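Open afternoon at the Orkeck works, Gundia

Quick write-up before I forget it all. Typed on the bus, excuse the mess.

Went in June. Gates at 2, and the line was already down to the bike racks. Free entry but you need a ticket, and the ticket desk is NOT at the main gate, it's by the loading yard. Lost a good chunk of time to that. Signs would help.

Orkeck does molded tableware. Plates, trays, bowls, the stuff you get in school cafeterias and on ferries. They moved in next to the old Petridis warehouse a while back and the two buildings are joined by a covered walkway now. Drafty. Bring a sweater even in summer.

Groups of 30, which is too many for the molding hall. If you're at the back you hear nothing. I got maybe half of it. The presses are loud, ear plugs in a bucket at the door, take two pairs because the first pair falls out. What I did catch - pellets come in by the sack, color gets mixed in before the press, and a color change means running a lot of scrap until it comes out clean. The scrap gets ground up again. There was a big bin of it in mixed colors and all the kids wanted a handful. They got one too.

Best bit for me was the color wall. 438 sample chips on hooks, every shade they have ever run for a customer, with the order code on the back. You're allowed to take them down and look. Half were on the wrong hooks by the time we left. I looked for the green of my old school trays and am fairly sure I found it, top row, sort of pea soup.

Then upstairs to the offices and the checking room. Much quieter and you can finally ask stuff. They talked about surface marks for a good while, scuffs and scratches and what a customer will put up with. More interesting than it sounds. A glossy plate shows every little thing once the light catches it, matte hides a lot but holds on to tomato sauce. Teal is a popular one now apparently, goes out to cafes mostly. Wanted one. Not for sale, of course.
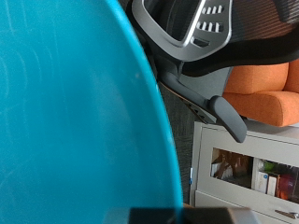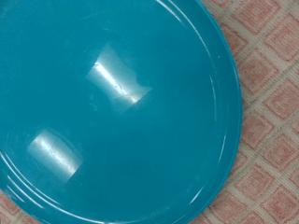 Big round curve of teal both times, marks and all.

Is a scuffed plastic plate still OK to eat from?
Light surface scuffs are mostly a matter of looks. Deep knife cuts are the thing to watch for, food gets down in them and they're hard to wash out, so a plate with grooves you can feel with a fingernail should be replaced.

After that the canteen. Coffee was fine, buns gone by the time our group got there. They serve on their own plates, which I liked, and you scrape and stack them yourself at the hatch. Saw a stack of bowls go over. Big crash, none broken, small round of applause.

The Gukness stand was in the courtyard, they make the dish racks that Orkeck sells along with the bigger orders. Demo of a rack with angled slots so the plates dont sit in each other's drips. Good idea. Pricey. I picked up a leaflet and left it on the bus going home, so no numbers, sorry.

Factory shop is cash only, and 5 items max per person. Seconds table is the place to go - small flaws, wobbly rims, odd colors from the change-over runs. I came away with two bowls and a tray in a brownish purple that can't have been ordered by anybody. Love it. The line for the register was slow, go there first and do the tour afterwords if they let you.

Parking: don't. Bus stop is right across the road from the loading yard.

Toilets by the canteen, one flight down, no elevator on that side.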